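Courses > Robot Learning > Handouts > Showing a Robot What You Mean

February 17, 2020 | Posted by the Parnon teaching lab

Welcome back, everyone! Last time we spent most of the hour on how an arm moves when we write out every step ourselves, and I could see a few faces falling by the fifth page of waypoints. Today is friendlier. We are going to show the arm the job and let the program work out the motion from our showings, which we'll call demonstrations from here on.

1. Leading by hand

You take hold of the arm, with the motors set to go soft, and walk it through the task. It feels a little like teaching a child to hold a pencil. Your hand feels the weight of things directly, which is lovely for wiping or pushing jobs. The trouble is that you have only so many hands, and leading two arms at once is a real workout (try it before you laugh).

2. Remote control

With remote control you sit to one side and move a pair of leader handles, and the arms copy you. You lose some of the feel, but both arms can work together, and your own hands stay out of the robot's view. Water tasks are a favorite of mine for this part of the course, because a floating toy drifts whenever the tray is nudged, and you can't simply play back yesterday's path and hope.

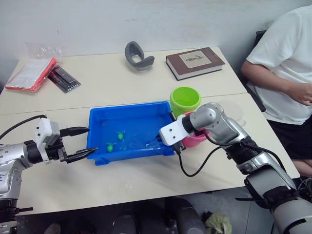
3. Before you record

Please read this part twice, as it saves so much grief later on.

- Fill the tray shallow. The grippers only need to reach a toy, and the cables would like to stay dry.
- Let the water settle before you press start.
- Move the toys between demonstrations. If they always begin in the same spot, the program learns the spot.
- Go slowly near the rim, and keep going if you fumble. A miss followed by a calm second try is good teaching, so don't throw it out!

4. Homework

Record 5 demonstrations in Runisard, using 2 different starting layouts, and write half a page on where you hesitated and why. The shared Prodell set now holds 1,321 demonstrations, almost 800 of them with both arms, so have a browse if you get stuck.

Recent handouts
Grippers and What They Can Hold
Reading the Căpraru Log Files
Waypoints, the Long Way Round
Cleaning Up a Messy Demonstration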